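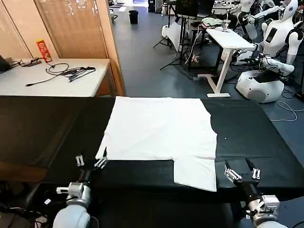 Plinau arms beside a part-folded white cloth, both grippers open.

Plinau two-arm folding bench

For laundries, uniform stores and research groups
Made by Howlader
Rental or purchase

Overview

Plinau is a pair of robot arms for handling cloth on a flat table. It folds T-shirts, tea towels, pillowcases and flat work tunics, one at a time, and puts each finished piece on a stack to one side. It does not wash, dry, iron or sort. Someone still has to put the basket within reach and take the stack away.

We get asked a lot whether a machine can do the laundry yet. The short answer is that it can do a part of it, slowly, if the rest is set up to suit. This page says which part.

What it can fold

T-shirts, adult and child, short or long sleeves
Tea towels and hand towels
Pillowcases
Flat tunics and tabards without stiff collars

What it can't fold

Fitted sheets
Duvet covers and anything else larger than the table
Socks (it will pick them up, but it won't pair them)
Shirts with buttons, unless you are happy with a plain square fold
Anything damp. Damp cotton sticks to itself and the grippers lift two layers when they want one.

Bras, tights and hooded tops are on our list for later work and we have no month to give for them.

How it works

The arms pick an item out of the basket, drop it on the table and spread it until the outline is good enough to match to a garment type. This is the slow part. On a bad drop the arms may pick up and put down the same shirt several times before the sleeves are clear. Once it is flat, the fold itself is quick: sides in, bottom up, over to the stack.

Each gripper has two narrow fingers with pale tips. The tips are soft and wear out. A black table cover is recommended for light items and a pale one for dark items, as the cameras find the edge of the cloth by contrast. A plain fitted cover is supplied in each colour. Small wrinkles in the cover do no harm, but a ridge high enough to catch a fingertip will stop a fold halfway.

Speed and results

A T-shirt takes 52 seconds on average from basket to stack. A person who folds for a living takes a few seconds. If speed on a single shift is your only concern, Plinau will not pay for itself, and we would sooner say so here than after delivery. It makes more sense where folding is done in the evening or overnight with one person in the building for other reasons.

In our own trial in March we ran 1489 mixed items through one bench, taken straight from the dryer with no sorting beforehand. 40 of them needed a person to step in. Most of those were shirts that came out of the basket knotted up with another shirt. A few were inside out, which Plinau will fold neatly without noticing. We did not count those as failures, but you may want to.

"The fold was never the hard bit," says Jahangir Jayawardena, who runs testing. "It's finding the hem when the shirt lands in a heap. We've spent most of the past year on that, and it still has afternoons when it goes for the sleeve."

Can I use it at home?

Not yet. The arms need a fixed table, clear floor behind the operator and a barrier or marked area while running. It would take over most of a spare room and fold your week's washing in the time you would take to do it several times over. We have no home version on sale and are not taking deposits for one.

Other jobs

Customers have asked about packing bags, wiping tables and loading dishwashers. The arms can be taught other tasks with the Hekon teaching kit (sold separately), in which a person guides the arms by hand and the bench learns from the recordings. Bagging folded items works well. Wiping works on a bare table. We do not support dishes or anything involving hot water — the wrist joints are not sealed.

Teaching a new fold for a garment Plinau already knows usually takes a morning. Teaching a new kind of item takes much longer, and the result depends a good deal on how steady the person doing the guiding is.

In the box

Two arms with grippers
Overhead camera and mounting post
Control unit and cables
Table covers, one black, one pale
Spare fingertips
Printed quick-start guide

The table is not included. Any rigid, level table of the size given in the site guide will do. Plan your cable run before the arms go on, and keep leads off the floor where people walk.

Care

Change the fingertips every 4000 folds, or sooner if they look shiny. Brush lint from the finger joints at the end of each day. Wash the table covers without softener. Software updates are sent out as they are ready and can be put off if you are in the middle of a busy period.

Rental

Benches are rented by the month with fitting, training for two staff and telephone support. Purchase is open to universities and to customers who have rented for at least three months. Repairs are handled by Pamik, who keep spare arms in stock and will swap one on site.

Before quoting we ask for a bag of your own laundry. We run it and send you the results with the video, including the items that went wrong. To arrange this, contact Margaux Roussel in sales and tell her what you fold, how many pieces a day, and whether it arrives sorted.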